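Werkell Returns Bench – notes and data card

Last edited 2024-04-25 by Taha Ragab. Complaints to the same address as before.

What's in the folder

155 pick sessions from the returns bench at Holberg, one folder per session. Each has an image set, a log of grip attempts, and a plain text file called remarks, where whoever was on shift typed what they thought. The remarks are the best part. Some are unprintable and have been printed anyway.

The job

Returned goods get tipped into a bin. Something has to pick them out one at a time so they can be checked and shelved. For years that something was Ehab Zerouali and two others on his shift. Now the arm does the first pass and people take what it leaves, which is mostly anything soft.
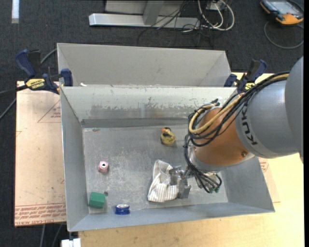

Management at Jilteck, who wrote the picking software, promised us the change would "free up staff for higher-value tasks." Ehab's higher-value task is pressing Resume. He has asked for this to go on his job description, and HR is looking into it.

To be fair to the arm, his shoulder is better. Leaning over a bin all day is bad work and he doesn't miss it. He does miss deciding what to pick up next, and he misses talking – you can't chat much when you're listening for a fault tone. We changed the rota in April so that each person gets 2 hours on Resume and then moves to inspection. That helped more than the software update did.

Known problems

Sessions 3 and 187 use the old log format. (Yes, there are 155 sessions and one is numbered 187. El Idrissi did the numbering and has since left.)

"Success" means the gripper closed on something and lifted it. It says nothing about where the thing ended up.

Remarks are in whatever language the person was annoyed in.

Use

Internal training and testing only. Don't use the logs to rate staff. Someone tried, and the slowest worker on the list was the arm.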